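February, by Bandel

Welcome to the linen page, which I have been promising for so long that I had better just get on with it! Regular visitors will know that the Erncombe house has been slowly emptied, cupboard by cupboard, and that the big press on the landing was left until last, partly through cowardice. It held over 20 tablecloths and I don't know how many napkins, folded so tightly that the shelf had bowed in the middle.

I had thought of it all as one lot, "the linen", and it was only when I began sorting that I saw how many different lives were in there. The starched things had hardly been out of the drawer. The kitchen things had been used and boiled and used again, and I must say I like them far better, soft as they are and a bit faded along the folds.

The oldest piece with a date on it is a tea towel calendar from 1976 (every kitchen seemed to have one, and ours hung on the back of the larder door for years after its year was up). The newest came from the Fidar market stall in 2000, bought on a wet afternoon when we only went in to get out of the rain, and carried home under somebody's coat.

After that come the everyday cloths, which are my favourites and which I could happily go on about all evening. I have always been fond of a tablecloth that doesn't match anything, with pink-and-white gingham in one block and pictures of food in the next, and a bit of mint and pale blue to keep the peace. You can put a green cloth or a leopard-spotted one down on it and it simply joins in.

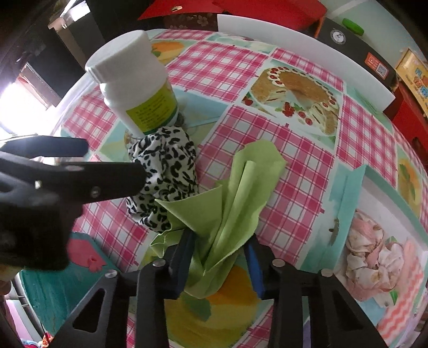 I do think a kitchen wants that sort of cheerfulness, especially at this end of the winter, and I have kept back far more of the bright things than I meant to. The plain white ones are going to the Namboodiri tea rooms, where they will be properly ironed, poor things, as they never were with me. The napkins I am still matching up into sets, and I'll add those when the table is clear again.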